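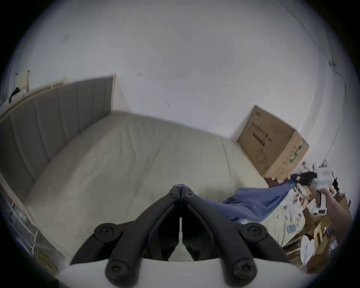
3. Recogida de demostraciones en entornos domésticos

3.1. Planteamiento de la actividad

La segunda parte de la asignatura se dedicó a la adquisición de datos de manipulación fuera del laboratorio. En los talleres de la primera parte los estudiantes habían trabajado con un brazo fijo y una mesa despejada, y los modelos entrenados con esos datos fallaban en cuanto cambiaba el fondo. Se decidió que cada equipo grabara en viviendas, con la pinza manual Skuseo, las mismas familias de tareas que después se evaluarían sobre el brazo.

Participaron cinco equipos. Cada uno recibió una pinza, una tarjeta de memoria y una copia impresa del protocolo redactado por Cúc Phùng, responsable de las prácticas. El protocolo fija tres familias de tareas (recoger prendas, retirar papeles y embalajes, trasladar objetos rígidos pequeños) y deja libre la habitación. No se pidió ordenar ni vaciar las superficies antes de grabar. La única condición sobre el entorno era que la zona de trabajo tuviera luz suficiente para que la aplicación Khúc, con la que se hacía el seguimiento de la cámara, no perdiera la posición durante el recorrido inicial.

3.2. Montaje y campo de visión

La cámara va fijada detrás de la pinza y apunta en la dirección de los dedos. Con la lente gran angular se obtiene una imagen circular con las esquinas negras, en la que los dos dedos articulados ocupan la parte inferior central y el resto queda para el entorno (Figura 1). Las líneas rectas próximas a la periferia aparecen curvadas; en la Figura 1 el efecto se aprecia bien en el borde cercano del colchón. No se corrigió la distorsión antes del entrenamiento, de modo que la red recibe las imágenes tal como salen de la cámara, con el recorte y el reescalado habituales.

Figura 1. Fotograma de una sesión en un dormitorio, visto desde la cámara de la pinza. Al fondo, cabecero gris y pared blanca; a la derecha, tela azul arrugada, papeles y cartones, y la mano de una persona que sostiene un objeto blanco rectangular.

Interesa señalar dos propiedades de esta vista. La primera es que los dedos aparecen siempre en la misma región, lo que permite leer el grado de apertura directamente de la imagen. El equipo de Shoshana Kasprzak comparó esa lectura con la del codificador en una muestra de 128 fotogramas y encontró discrepancias solo cuando los dedos sujetaban tela oscura y el contorno se confundía con el de la prenda. La segunda es que el gran angular recoge mucho contexto que no interviene en la acción. En dormitorios, una parte considerable de los píxeles corresponde a pared, sábana y mobiliario, y los objetos de interés quedan a menudo hacia un lateral, donde la resolución efectiva es menor. En la Figura 1 casi todo lo manipulable está en el tercio derecho.

3.3. Procedimiento de grabación

Cada sesión seguía cuatro pasos. Primero, un recorrido lento por la habitación con la pinza abierta, para que Khúc construyera el mapa. Segundo, una apertura y un cierre completos ante la cámara, que servían para calibrar la distancia entre dedos. Tercero, las repeticiones de la tarea, separadas por una pausa con la pinza inmóvil. Cuarto, una anotación breve en la hoja de sesión con la familia de tarea, la superficie y cualquier incidencia.

Se permitió que una segunda persona recolocara los objetos entre repeticiones. El protocolo pedía que esa persona saliera del campo de visión antes de reanudar, pero con un ángulo tan amplio esto se cumplió de manera desigual, y hay fragmentos en los que se ve una mano o un antebrazo junto a la zona de trabajo. Al principio se pensó en descartarlos todos. Tras discutirlo en la clase del jueves se optó por conservarlos con una etiqueta propia, «mano presente», y comprobar después si perjudicaban el aprendizaje. La etiqueta se asigna por fragmento y no distingue si la mano sostiene algo o no.

También se añadieron etiquetas para la superficie principal (cama, mesa, suelo, encimera) y para el nivel de desorden, en una escala de tres grados. El desorden fue la etiqueta con peor acuerdo entre anotadores. Una cama con la sábana a la vista y un montón de papeles y cartones en un extremo recibió el grado bajo de unos y el alto de otros, según se atendiera al conjunto de la superficie o a la zona donde estaban los objetos. En la revisión se adoptó el segundo criterio y se volvieron a anotar las sesiones ya entregadas.

3.4. Composición del conjunto

Al cierre de la recogida, en mayo, se disponía de 78 sesiones, de las que se extrajeron 2403 fragmentos válidos. Se consideró válido un fragmento cuando el seguimiento no se interrumpía, la calibración inicial era legible y la acción empezaba y terminaba con la pinza quieta. Las causas de rechazo más frecuentes fueron la pérdida de seguimiento frente a paredes lisas y el movimiento demasiado rápido al cambiar de objeto.

El problema de las paredes merece un comentario. Una pared blanca sin cuadros ofrece pocos puntos de referencia, y cuando llena la mitad superior de la imagen el sistema depende de lo que haya debajo. Los estudiantes observaron que bastaba con inclinar la pinza hacia la superficie durante el recorrido inicial para reducir las pérdidas. Los objetos con impresión o dibujo, como cajas de embalaje y hojas sueltas, ayudaban siempre que no se movieran entre el recorrido y la tarea. Si se movían, la posición estimada derivaba, a veces sin que la aplicación avisara. Uno de los equipos grabó así una tarde entera en Skarnville y tuvo que repetirla.

3.5. Limitaciones

Las viviendas eran las de los propios participantes y sus familias, por lo que el mobiliario y la disposición de las habitaciones son poco variados. Los objetos deformables están peor representados que los rígidos: doblar o levantar una prenda lleva más tiempo y los equipos tendieron a elegir tareas cortas. Tampoco se midió la fuerza de agarre. La pinza admite un sensor de Femusitz en la yema de los dedos, pero solo se disponía de uno y se reservó para las pruebas con el brazo.

Por último, las hojas de sesión se rellenaron a mano y se pasaron después a una tabla común. En esa transcripción se detectaron errores en la familia de tarea, corregidos al revisar los vídeos, y es posible que queden otros en el campo de incidencias, que no se ha utilizado en los experimentos de la sección 4.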